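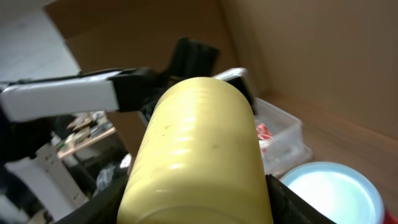

November, gearbox bench, second look at the Isgate unit

Started 7:40 am. Benjie Sarmiento had the lid off before I got in, so I didn't see the witness marks on the flange. He says they lined up. I'd have liked to check them myself.

Background for anyone reading this cold. The Isgate is the parallel shaft reducer off the Filtby pump skid. It came back with a complaint of whine under load and a warm output bearing. The customer's operator put it down to the oil. The Brultine rep put it down to the bearing supplier. The bearing supplier hasn't answered. So far everyone's theory lands on somebody else's invoice, and I'm not taking any of them until we've measured something.

Oil

Drained into a clean tray through a paint filter. Colour fair, smell fair, a bit of fine grey on the magnet which I'd call normal for the hours if the hours are right. The hour meter was swapped at some point and the paperwork doesn't say what it read when it came off. Benjie reckons the box is low hours. The seal lip has a groove I can catch a fingernail in, and I don't see how you get that on a low hours box unless the shaft was rough to begin with. Leave that one open.

Sample bagged and labelled for the lab. I'm not expecting much from it. Last three reports came back "monitor and resample", and I could write that at home.

Backlash

Locked the input, dial indicator on the output gear at the pitch line. Took it at four positions, then went round again after lunch with the indicator base moved, as the first set bothered me. Position three read tighter than the rest both times. The other three agree well enough. A tight spot that stays put with the gear is either runout on the gear or a high tooth. Benjie said it might be the indicator stem sticking. Swapped to the other indicator, same answer. He has let go of the stem theory.

Contact pattern

Blued the pinion and rolled it by hand with a bit of drag on the output. Pattern sits toward the end of the tooth on the drive side, away from the motor. Coast side looks better than I expected. By hand is a long way from loaded, and I've seen people condemn good gears from a no-load pattern, so this goes down as a hint only. Still, it's the same end as the warm bearing.

Housing

Here's where I spent the rest of the morning. The Brultine service sheet says the bores are "within tolerance as inspected" and gives no numbers and no initials. I don't know what that's worth. Set the housing up on the plate and checked the output bore for parallel against the input bore. First go looked awful. Found a burr under one foot, stoned it off, did it over. Second go was much less exciting but still out in the direction the pattern suggests. I want Fan's mandrels before I put a figure in this book, because ours have been dropped.

Also found one dowel missing on the split line. There's a hole for it, and the hole is clean. Benjie thinks it fell out when the lid came off. We swept under the bench and went through the tray and it isn't there. My money is on it never having gone back in at the last overhaul, but I can't prove it and I won't write it in the report.

Load run, earlier

Going back through the run sheet from before strip-down. Test bench was set to 300 Nm on the output and held. Whine came in at 263 Nm on the way up and stayed. Output bearing cap settled at 80 degrees, input side well below that. Whoever filled in the sheet wrote "noise acceptable" beside it. Acceptable to whom? There was no sound reading, and the fan on the brake was running, and you can't hear much over that.

They also only did the one direction. If the coast side pattern is as good as it looks, the whine should drop off in reverse. Easy thing to have tried and now we've got to build it all up again to find out.

On the proposed fix

The customer has been told by someone (not us) that a thicker oil will quieten it. It might, a bit. It'll also run hotter, and the warm bearing is half the complaint. I'm against it. Benjie is neutral, says try it, oil's cheap. A drum isn't that cheap, and if it goes quiet for a month we'll never get the housing looked at.

To do

Borrow Fan's mandrels, redo the bore check with the lid torqued down.
Make up a dowel and see how much the lid moves without it.
Runout on the output gear, on its own shaft, between centres.
Ask Filtby for the hour meter history again. In writing this time.
Don't order bearings yet. Benjie has the part numbers if it comes to that.
Replace the seal regardless, and polish the shaft under it.

4:15 pm, one more. Put the output shaft on the V-blocks before packing up and got 100 microns at the seal land. Didn't believe it, cleaned everything, got it again. Could be the blocks. Will try it between centres before I say anything to Brultine.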